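Clulside Robotics Open Day: call for participants

Posted Jul 3, 2018

We're throwing the doors open in August and we want people from the neighbourhood to come and drive a gripper! The Clulside workshop has been building small manipulation tools for a while now, mostly for our own bench, and the Todel project has got to the stage where it needs hands other than ours on it. If you've ever looked at a robot video and thought you could do that better, please put your name down.

No background needed. Last year's visitors included a hairdresser, a couple of retired fitters and a whole family on their way home from swimming, and the hairdresser had the steadiest hands of anyone who came through (staff included).

What the day looks like

Groups go through the Karpenko room one after another, with up to 20 people in each. You'll get a short safety talk, a look at the tools with the covers off, and a demonstration from one of the team. Then it's your turn. Each station is a table with a few everyday objects on it, and you work through a card of small jobs: pick up, turn over, put back, hand across. Drop things as often as you like. We want the drops as much as the good ones, so please don't feel you have to perform for us.

Plan on 2 hours from sign-in to finish. There's a break in the middle with tea, juice and whatever the bakery next door has left, and you're welcome to wander over to the Sitlow corner, where the older machines live. Most of them still run. The sorting arm is loud but very popular with kids.

Who we're looking for

Anyone aged 16 or over for the stations. Younger visitors can watch the demonstration with an adult and try the Sitlow machines.
Left-handers, please! We had hardly any last time.
People who wear glasses, people with small hands, people with big hands, people who don't much like gadgets.
If you use a wheelchair or would sooner sit, tell us when you write and we'll set your table at the right height.

We have 110 places over the whole open day. Participation is unpaid, but we cover bus fare and everybody goes home with a printed part in the colour of their choice, as long as the colour is one we've got on the spool.

The jobs on the card

Every group gets the same card, and you can do the jobs in any order.

1. Stack the cups, then unstack them.
2. Fold the tea towel in half. Harder than it sounds, and a favourite with the team.
3. Pen and stand. Bring the two green pads in on either side of the ballpoint, lift it away from the clear holder and lay it down on the white surface. Go in slowly, and try not to shift the holder.
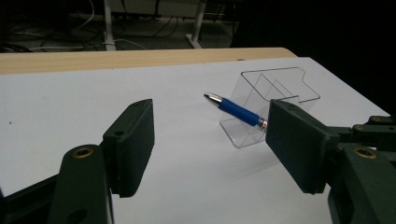
4. Open the lunch box and take out the sponge.
5. Free choice. Pick anything from the odds-and-ends tub and show us what you'd do with it.

How to put your name down

Write to the open day desk at Clulside with your name, your age group, which hand you favour and whether you'd like a morning or an afternoon group. Friends can sign up together in one message. We'll write back with a time, directions to the side entrance and a consent form to read before you come. Wear closed shoes and tie long hair back. Lockers are free, bring a coin for the latch and you'll get it back.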